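[Equipment-Loans] Re: Item 941, activity panel: catalogue wording and placement
Posted by the Equipment Loans Desk, Bondia Resource Library
September, 2:15 pm
Print this message | E-mail this message

Dear list members,

The Loans Desk refers to the message received from the Rekero branch, which is reproduced below for the benefit of member organisations that joined the list during the winter.

> The catalogue entry for item 941 reads "panel, lights and switches, dark". Two borrowing centres have asked us whether this is the numbered panel or the older one with the dials, and we could not tell them from the entry alone. Could the Desk please provide fuller wording? We would also appreciate guidance on where the panel should be placed during a session. Our activity room has patterned wallpaper and a striped mat, and staff have found that some children look at everything except the item in front of them.
> Rekero branch

The Desk will deal with placement first, as it applies to every item in the sensory and fine motor range.

Members are asked to present panels against a plain, pale background wherever the room permits. The bay at Bondia has white walls and a white floor surface, without shelving or printed material on the walls. Centres that have no comparable corner may use a plain sheet or a length of light-coloured card behind and beneath the item. Glossy table coverings should be avoided, as reflections compete with the indicator lights.

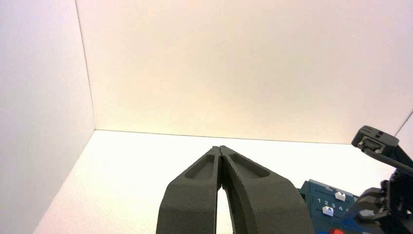 The white bay at Bondia, showing the back wall and corner.

Overhead lighting should be even. Where a room receives strong afternoon sun, the session should be moved or the blind drawn, as a lit indicator is difficult to distinguish from an unlit one in direct sunlight.

With regard to the catalogue entry, the Desk accepts that the present wording is inadequate. The following will replace it at the next update of the Dostura catalogue:

"Activity panel, dark teal plastic, with rectangular handle opening. Round indicator lights in blue, red and yellow-orange. Parallel slider tracks with white square knobs, each knob marked with a blue triangle. White numerals 1 to 5 printed between the tracks."

The numerals read downwards from 1, and staff should bear this in mind when giving verbal instructions. "Move it to three" is clear to most children who recognise their numbers. "Move it up" has led to confusion where a child associates up with a larger number.

The two sliders should be introduced one at a time. Once a child is comfortable with both, staff may set the knobs at different heights and ask which number each one is nearest. Colour naming with the lights is best left as a separate activity.
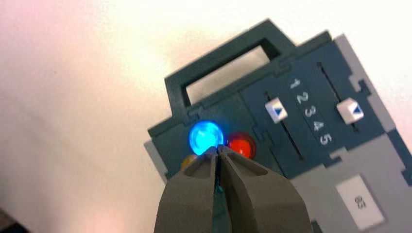 Giraldo asks whether the sliders may be wiped between children with the same solution used on the puzzles, and whether grit in the tracks should be reported or simply cleaned out by the borrowing centre.

The Desk's advice is that a damp, well-wrung cloth is sufficient for the panel surface, the handle and the knobs. No liquid should be sprayed directly onto the lights or into the tracks. Loose grit may be removed with a soft dry brush. If a knob still catches after brushing, the panel should be returned with a note and no attempt made to lever the knob off.

Loans of item 941 remain at 15 days, with 2 renewals permitted where there is no waiting list. Centres are reminded to carry the panel by its handle and to return it in the padded bag supplied.

Comments on the revised wording should be sent to the list, and not to individual branches, before the catalogue update.

Equipment Loans Desk
Bondia Resource Library

Recent messages on this list
Re: Missing pieces, farmyard floor puzzle
Item 6, threading beads: replacement laces available
Padded bags: please check zips before return
Dostura catalogue: changes to renewal requests
Rekero branch: spring opening hours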